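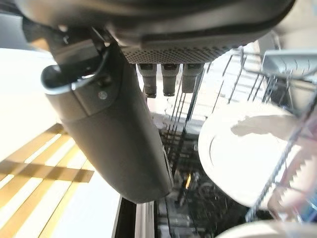
Figure 1. The open dishwasher, with the wooden floor to the left.

Water Left on Plastic Items After a Domestic Dishwasher Cycle
Erlinda Lagman
Sedirance College, Household Technology, project report
2025-06-23

Abstract

Plastic tubs and lids often come out of a dishwasher with water still on them, while plates from the same load are dry. This project compared three ways of ending a cycle: leaving the door shut, opening it part of the way, and opening it fully. The water left on a fixed set of plastic items was collected and weighed. Opening the door reduced the water left on upright surfaces. It made little difference to water held in rims and hollows, where the angle of the item in the rack mattered more. Full opening gave no clear gain over part opening.

1. Introduction

A dishwasher dries its load mainly with heat stored during the last rinse. Hot items give up their heat to the water on them, the water turns to vapour, and the vapour condenses on the cooler walls of the tub. Plates and mugs are heavy and hold a lot of heat. Thin plastic holds little, cools early, and stops drying while water is still present. Water also forms beads on many plastics where it would spread into a film on glass or glazed ware, and beads take longer to dry.

The residents of Appiah House share one kitchen and one dishwasher. Plastic food tubs make up a large part of each evening load. The usual practice had been to put them away wet or to leave them on a tea towel, which took up the worktop until morning. The aim was to find a routine that allowed the tubs to go straight into the cupboard, without a longer programme and without hand drying.

The questions were:
Does opening the door at the end of the cycle reduce the water left on plastic items?
Does it matter how far the door is opened?
How much of the remaining water is due to the way the items are placed?

2. Equipment and load

The machine is a built-in model with a drop-down door and pull-out racks. It has no fan and does not open its own door. The filter was cleaned before the first run and checked between runs. The spray arms were turned by hand after loading to make sure nothing blocked them.

Merkis rinse aid was used throughout, with the dial left at the middle setting. The same detergent tablets were used for every run. The water softener had been refilled in November and its warning light stayed off during the tests.

The test load was made up of rectangular food tubs, their lids, plastic beakers and a colander. All had been in normal use in the house. Tubs with deep scratches were left out, as were lids with a separate rubber seal. Plates, bowls and cutlery filled the remaining space so that the machine ran full. These were not weighed.

Water was taken up with dry paper towels and weighed on a Brundix kitchen scale. The scale reads to whole grams, which sets a limit on how small a difference can be reported. A steel rule was used to set the part-open position of the door, measured from the top edge of the worktop.

3. Method

The standard programme was used for all runs. A plan of the racks was drawn on paper and taped inside a cupboard door, and each item had the same place each time. Tubs stood on their long edge against the tines in the upper rack. Lids stood upright between the tines. Beakers were placed mouth down along the side, and the colander went in the lower rack.

At the end of the programme, one of these routines was followed:

Routine A: door left shut.
Routine B: door opened by the width of a hand and held with a folded cloth.
Routine C: door lowered fully, racks left inside.

In each case the load was left for 30 minutes. The racks were then pulled out, lower rack first, so that water from the upper rack would not fall on the items below. Each plastic item was lifted level, held over a tray and wiped with a towel taken from a weighed bundle. Water that ran into the tray was wiped up with the same bundle. The increase in weight was recorded as the water left on the load.

Each routine was repeated on separate evenings. The order was mixed so that one routine did not always follow a warm day. The kitchen window was kept closed during the waiting period and the extractor was off.

A second set of runs looked at placement. The door routine was fixed at B and the tubs were moved so that they leaned forward with the rim facing down, instead of standing straight. No other item was moved.

4. Results

4.1 Door position

Routine A left the most water. In the wettest run the towels took up nearly 80 g. Beads covered the inside faces of the tubs and the lids were wet on both sides. The beakers had a ring of water in the recess of the base.

Routine B left the flat faces of the tubs dry to the touch in most runs. The lids were dry apart from the groove that grips the tub. The recess in the beakers still held water, and the colander kept drops between its holes.

Routine C gave results close to those of B. The difference between them was smaller than the difference between repeats of the same routine, so no claim is made that one is better. With the door fully down, the items nearest the front dried a little sooner than those at the back. The underside of the worktop stayed dry under C. Under B a film of moisture formed there in every run, directly above the gap.

4.2 Placement

Leaning the tubs with the rim down removed most of the water that had collected in the rims. The effect was plain without the scale. With the tubs standing straight, the lower long rim acts as a gutter, and the rinse water in it has nowhere to go. With the tubs leaning, it drains during the cycle and there is less to dry at the end.

The leaning position takes up more room. One tub had to be moved out of the test area to a space normally used for bowls. In a normal load this would mean fewer items in the upper rack.

4.3 Plates and glasses

Plates and glasses were dry under all routines, apart from mugs with a hollow foot. They were looked at but not measured.

5. Discussion

The results agree with the simple account of drying given in the introduction. With the door shut, the air in the tub becomes damp and the plastic cools, so drying slows. Opening the door lets the damp air out while the rest of the load is still giving off heat. Once this air has been exchanged, a wider gap adds little.

Water in hollows behaves differently. It is deep and has a small surface, and half an hour in moving air is not enough to remove it. For these items the only useful step was to change the angle. Where the shape does not allow this, as with the beakers, the item has to be tipped by hand on unloading.

The moisture under the worktop is a practical point against part opening. Over time it could swell the edge of a board if the surface is not sealed. The fully open door avoids this but is in the way of anyone using the kitchen, and it is a trip hazard over the stretch of floor beside the machine. In Appiah House routine C is suitable late in the evening, and routine B may be used at other times if the worktop edge is wiped afterwards.

6. Limits of the work

The room temperature and the dampness of the air were not recorded. Both would be expected to affect drying. The door was opened by hand when the end signal sounded, and on 2 evenings this was done late; those runs were dropped and repeated. Some water is lost from the items when they are lifted, although the tray was meant to catch it. A single machine was tested, and a model with a fan would probably give other results. The rinse aid setting was not varied.

7. Recommendations for the shared kitchen

Stand lids upright with a gap between them.
Lean tubs forward, rim down.
Lower the door fully at the end of the cycle when the kitchen is not in use.
Empty the lower rack first.
Tip beakers and mugs before lifting them out.
Wipe the underside of the worktop if the door has been left part open.

8. Further work

The next step would be to repeat routine A with the tubs leaning, in order to separate the effect of placement from that of the door. A scale with a finer reading would be needed to compare routines B and C properly. The rack plan and the table of weights are kept in the project folder with this report.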